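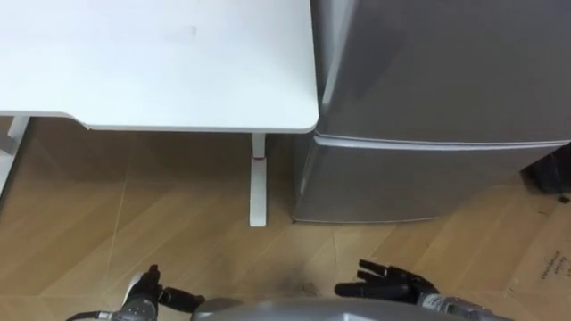 Zwischenbericht an die Förderstelle: Streuobst und alte Sorten in Rillen

Stand der Arbeiten

Das erste Halbjahr liegt hinter uns, und wir berichten gern darüber, denn es ist mehr gelungen, als wir im Antrag zu hoffen wagten. Die Kartierung der Streuobstwiesen rund um Rillen ist abgeschlossen. Erfasst wurden alle Flächen zwischen dem Mühlgraben und der alten Bahntrasse, dazu der Hang oberhalb der Ziegelei, der im Antrag noch als zweite Ausbaustufe geführt war. Wir haben ihn vorgezogen, weil die Eigentümer dort im Winter ohnehin schneiden wollten und uns die Wiese bereitwillig geöffnet haben.

Bislang sind 66 Apfel- und Birnensorten sicher bestimmt. Die letzte Erhebung stammt von 1999 und kannte nur einen Teil davon, vor allem bei den Mostbirnen war die Liste sehr lückenhaft. Besonders gefreut haben wir uns über zwei alte Hochstämme am Hohlweg, die in der Erhebung als abgängig vermerkt waren und heute noch tragen! Reiser von beiden liegen im Sandeinschlag. Bei einigen weiteren Bäumen steht die Bestimmung aus. Die Fruchtproben waren zu klein oder vom Schorf so mitgenommen, dass wir uns nicht festlegen wollten, und wir kommen im Herbst darauf zurück.

Veredelung und Anzucht

Im März wurde veredelt, überwiegend durch Kopulation mit Gegenzunge auf Sämlingsunterlagen. 80 Veredelungen stehen jetzt im Quartier hinter der Gärtnerei Carrasco, die uns das Beet samt Wasseranschluss zur Verfügung stellt. Der Austrieb ist bisher sehr erfreulich. Ausfälle gab es vor allem bei den Birnen, wo ein Teil der Reiser zu spät geschnitten wurde und schon im Saft stand. Wir werden den Reiserschnitt im kommenden Winter auf Januar legen und bei den schwächeren Sorten die doppelte Menge schneiden.

Die Wühlmäuse bleiben ein Thema. Das Quartier ist mit Drahtkörben gesichert, die Neupflanzungen auf der Gemeindewiese noch nicht durchgehend. Hier muss vor dem Herbst nachgebessert werden, und die Mittel dafür würden wir gern aus dem Posten Wegebau umwidmen (siehe unten).

Kurse

Der Winterschnittkurs war in beiden Durchgängen ausgebucht. Wir haben diesmal weniger Theorie gemacht und waren nach einer kurzen Einführung den ganzen Tag draußen, trotz Nieselregen und eines ziemlich unangenehmen Ostwinds. Die Rückmeldungen waren wunderbar, und mehrere Teilnehmende haben danach gleich eine Baumpatenschaft übernommen. Der Sommerschnitt folgt als Abendkurs am Donnerstag, Beginn 18 Uhr, Treffpunkt am Wiesentor.

Neu hinzugekommen ist die Zusammenarbeit mit der Grundschule. Die dritten Klassen haben im April die Blüte beobachtet und Nisthilfen für Wildbienen aufgehängt — eine Idee, die aus der Schule selbst kam und die wir im nächsten Jahr unbedingt fortführen möchten. Im Oktober soll gemeinsam gepresst werden.

Saftpressung und Vermarktung

Die Kelterei Danton hat zugesagt, ab September auch kleine Mengen sortenrein zu verarbeiten. Damit ist die größte offene Frage aus dem Antrag beantwortet. Bisher mussten unsere Anlieferer ihre Äpfel in die allgemeine Charge geben und bekamen im Tausch einen Mischsaft zurück, mit dem sich über alte Sorten wenig erzählen lässt. Nun planen wir 4 sortenreine Säfte und einen Birnenmost. Die Etiketten sind im Entwurf fertig, es fehlt noch die Abstimmung über die Herkunftsangabe.

Der Hofladen Drirkero nimmt die erste Lieferung auf Kommission. Über die Preise sind wir uns einig, über die Pfandregelung noch nicht. Wir halten Glasflaschen mit Rücknahme weiterhin für den richtigen Weg, auch wenn die Logistik in den ersten Monaten holprig werden dürfte.

Mittelverwendung

Die Ausgaben liegen insgesamt im Plan. Für Pflanzmaterial und Verbissschutz wurde etwas mehr gebraucht, für Druckkosten deutlich weniger, weil das Sortenheft zunächst nur digital erscheint. Der Posten Wegebau ist noch unberührt: Die Gemeinde hat die Ausbesserung der Zufahrt in ihr eigenes Programm übernommen. Wir beantragen hiermit, die frei gewordenen Mittel für Drahtkörbe, Pfähle und eine zweite Hochentaster-Garnitur verwenden zu dürfen. Die Einzelaufstellung liegt als Anlage bei.

Ausblick auf das zweite Halbjahr

Im Vordergrund steht die Ernte. Die Blüte kam gut durch den Frost, nur in der Senke am Mühlgraben sieht der Behang mager aus. Parallel dazu laufen die Nachbestimmungen und die Vorbereitung der Herbstpflanzung auf der Gemeindewiese. Das Sortenheft soll zum Apfelfest vorliegen, mit Steckbriefen, Reifezeiten und einer Übersichtskarte, auf der die Privatflächen nur mit Zustimmung der Eigentümer eingetragen sind.

Offen ist die Pflege über das Förderende hinaus. Erste Gespräche mit der Gemeinde über einen festen Mahdtermin und die Abfuhr des Schnittguts haben stattgefunden. Ein Ergebnis erwarten wir vor der Herbstpflanzung und reichen es mit dem nächsten Bericht nach.

Anlagen: Sortenliste, Einzelaufstellung der Ausgaben, Etikettenentwürfe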